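Search posts

Ottavio Pagano
Filed under: Shop Floor, Budgets

1/ We're planning next year's spend on the PC teardown cell at Drollgate. Posting the numbers as I work through them, in case anyone else is pricing a two-arm setup.

2/ The arms are the easy part. You get a quote, you sign it. What I got wrong last time was everything bolted around them. Fixtures, fingers, cables, spare pads. I put down 2000 for fixtures and it was gone by August.

3/ Desktops are the job. Every case style wants its own program and often its own fixture plate. Budget per model, then add one for the model you haven't met yet.
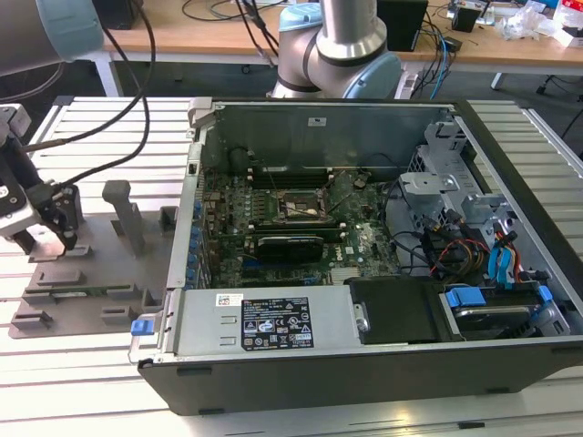

4/ Fingers next. Skarkurard quoted 301 a set. I'm asking for 5 sets. A set that handles a hard drive is no good on a thin card, so plan on swapping — and on somebody's time to do the swapping.

5/ Table space. Leave more than you think. An open tower on its side takes up a lot of it, and parts need somewhere to land.

6/ Campbell wants a 16 week lead time on a second table. If you need one by spring, the order goes in before the budget is final. Talk to your finance people early.

7/ Still open: service contract or pay per visit. I'm leaning toward per visit for the first year. If you've done either, reply with what you paid.

Tags: automation, equipment planning, e-waste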